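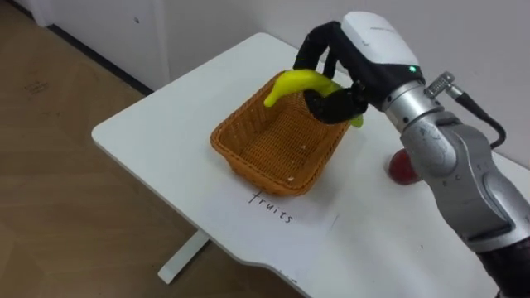

What does a customer get with the Stulterance kit?

One hand, one wrist adapter, a cable set, the sorting software on a small controller, and 20 days of setup help by phone. The arm is separate. If you already own an arm, we check the mount before we quote.

Speaker notes, Beston product morning, September 12, 2019
Talk by Jocelyn Layug. Slides by Kenna Dalgleish.

Leave the first slide up while people sit down. Start when the doors close.

Slide 1. Opening

Say good morning, give my name, say I work on the hand side of Stulterance and that Kenna handles customers. She is at the back and can take pricing questions afterward.

Point to the slide. This is the kind of job we want to talk about. A hand, a banana, a basket, and a sheet of paper that says "fruits." The task is to get an item into the right container. Most people in this room have a version of that on a bench somewhere.

Mention the apple behind the forearm. It is a different shape and needs a different grip. With a two-jaw gripper you would probably be thinking about changing pads. With fingers you change a setting.

Slide 2. Who this is for

Small packing rooms, teaching labs, returns desks. Places with mixed items and short runs.

It isn't for high speed lines. Say this early. In August two people at the Pascu demo waited until the end to ask about speed and we had wasted their morning. If you run one product all day, buy a suction head.

Slide 3. The hand

Fingers are jointed and can close independently. Three grip modes come loaded: wrap, pinch, and cradle. Wrap is the one to use for long, curved items.

Grip force is set in the software per item type. Start low. The default is higher than it should be for soft produce and we are changing it in the next release.

The glove is a wear part. Spare gloves are sold in pairs. Swapping one takes a few minutes and a small hex key, which is in the box.

[Pass the spare glove around here. Get it back before slide 6.]

Slide 4. Setup

Mount the adapter, run the cable, bolt on the hand, start the controller. Leave slack in the cable at the wrist. A tight cable is the most common fault we see on support calls. The arm turns, the connector takes the strain, and the hand drops out in the middle of a move.

Then teach the containers. You put a container on the table, give it a name on the screen, and mark its corners. Move the container and you mark it again. There is a tracking option, but it is still in test with Skuria and I don't want to promise a date.

A paper label on the table is for the people in the room. The base software doesn't read it.

Slide 5. Test numbers

Our long bench test was 2,000 picks with mixed items. The glove was changed once, after pick 652, when a fingertip seam opened. Cycle time is about 48 seconds for an item the hand has to regrip. Items that don't need a regrip go faster, and the full table is in the handout.

If somebody asks about real produce: the long test used plastic pieces. We have done short runs with real fruit and don't have enough to publish. Say so and move on.

Slide 6. What is weak

Thin flat items on a smooth table. The fingers can't get under them.

Deep containers with narrow openings. The back of the hand needs clearance, so a low, open basket is much easier than a tall bin.

The screen menus. Kenna has a list of complaints and will take more.

Slide 7. Buying it

Two versions, left hand and right hand. Same price. Lead time depends on the adapter. Beston keeps the common ones in stock and makes the others to order.

Trial units go out on loan with a deposit. Sign-up sheet is next to the coffee. Write the arm model on it, please, as half the August sheet came back without one.

Questions. If we run short on time, skip slide 6 questions and send them to Kenna by email.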